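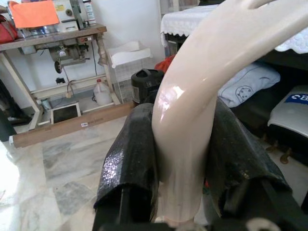 Hakthorpe Career Talks - your questions

Updated 12th July. Quick answers to what keeps landing in the inbox. If yours isn't here, email and put TALKS in the subject line, otherwise it goes in with everything else.

What is it?

A run of evening talks on work. Changing jobs, going back after a break, asking for more money, being managed badly, managing other people badly. One speaker a night, then questions from the floor. Held at the Sedgwick Rooms, upstairs.

Who's speaking first?

Meriem Ghoneim. She ran customer teams at Skindia for years, left, retrained, now coaches people in their first job as a manager. Her talk is called "The Second Year Is Harder" and it's on what happens when the welcome wears off and you're just expected to get on with it. Book of the same name, copies on sale on the night. Card or cash.

And after her?

Keith Kettle, on interviews. Keith has sat on the other side of the table at Brustirer for most of his working life and has strong views on the question "where do you see yourself in five years". Bring a CV if you want it looked at. He will write on it, so not your only copy.

Rest of the line-up still being sorted. Will go up on this page when confirmed, not before, so please don't email asking.

Do I need a ticket?

Yes. Talks are free for members, £9 for everyone else. Book online. Door sales only if there are seats left, and for the June talk there weren't any.

I booked but haven't had an email.

Check junk first. Then check you typed your address right, a fair few end in .con. Still nothing, send us your name and which talk and we'll look you up. You don't need to print anything, we have a list at the door.

Can I get a refund?

Up to the day before, yes, in full. On the day, no, but you can give your seat to a friend, just tell us there name so the list is right. If we cancel, you get your money back without having to ask.

What time should I get there?

Doors 6.30, talk at 7 sharp. Speaker goes for 45 minutes or so, then questions, then we need to be out by 9. Latecomers let in at the back, please don't go hunting for a seat in the front row.

Is there a lift?

Yes, left of the main stairs, behind the noticeboard. There's a hearing loop as well but it only works in the first few rows, so tell us when you book and we'll keep you a seat. Accessible toilet is on the ground floor only.

Parking?

Not much. The yard behind takes 11 cars and it's usually full by quarter past six. Market Street is free after 6. The 923 bus stops outside, last one back is after we finish but not by a lot, so check the timetable.

Can I ask the speaker about my own job?

You can ask anything. Bear in mind your boss might be three rows behind you, it has happened. If you'd sooner not say it out loud, write it on a slip and drop it in the box at the interval. We dont read out names.

What about the small group sessions?

Separate booking. Held the week after each talk with the same speaker, 10 places, two hours. You'll be expected to join in and there's a short bit of homework beforehand, one side of paper, on a piece of work that went wrong and what you did next. £25, members £15. They go quickly. Waiting list is a proper waiting list and people do get in off it.

Are the talks recorded?

Sound only, and only if the speaker agrees. Questions get cut out before it goes online. Meriem has said yes. Keith is thinking about it.

Can I bring my teenager?

16 and up, fine, normal ticket. Under 16 no, sorry, it's in the terms for the room. Schools wanting a daytime visit from a speaker should email, we've done a couple and are happy to do more, but not in exam season.

Is there food?

Tea, coffee, biscuits. Eat before you come.

I'd like to give a talk. How?

Send half a page. What you'd say, who it's for, and one thing you got wrong along the way. No slides at this stage please. We don't take talks that are really adverts for a course. Travel paid, plus a small fee. Replies can take a month, chase us after that.

How do I become a member?

Form is on the Join page. £30 for the year, runs from the date you sign up. Card comes by post but you can book at the member price straight away with the number in your welcome email.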